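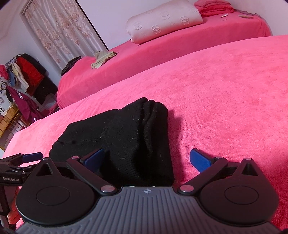 Clearing a stuck jaw on a hand-held gripper

Knitwear sheds. After 200 folds on a plush cover, the lint works its way into the linkage pivots and one jaw starts to lag behind the other. The log then shows error 61 and the width reading drifts. Our Zellia pair did this twice in November.

1. Stop the recording and let go of the garment. Don't pull it out of closed jaws.
2. Power off and wait 40 seconds.
3. Open the jaws by hand. If one side drags, stop there – forcing it can bend the arm.
4. Pick lint from the pivots with plastic tweezers. Metal ones scratch the pins.
5. Wipe both finger pads with a dry cloth.
6. Power on, open and close five times, and compare left with right.

Keep the grippers switched off whenever a person is on or next to the bed and you aren't recording. A lagging jaw can close late, and fingers get pinched. 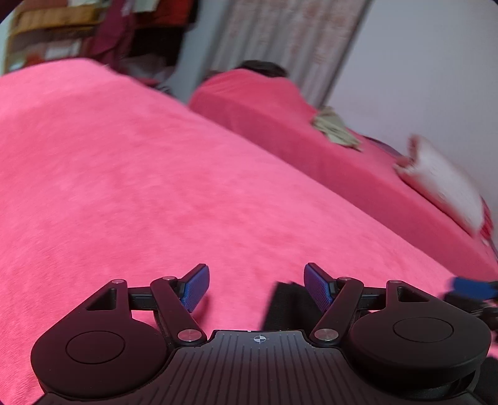 Dursun: Step 3 fixed the drag on ours, but error 61 came back the next day. Do I have to redo the zero?

Yes. Run the zero routine with the jaws fully open, then delete any takes made after the first error.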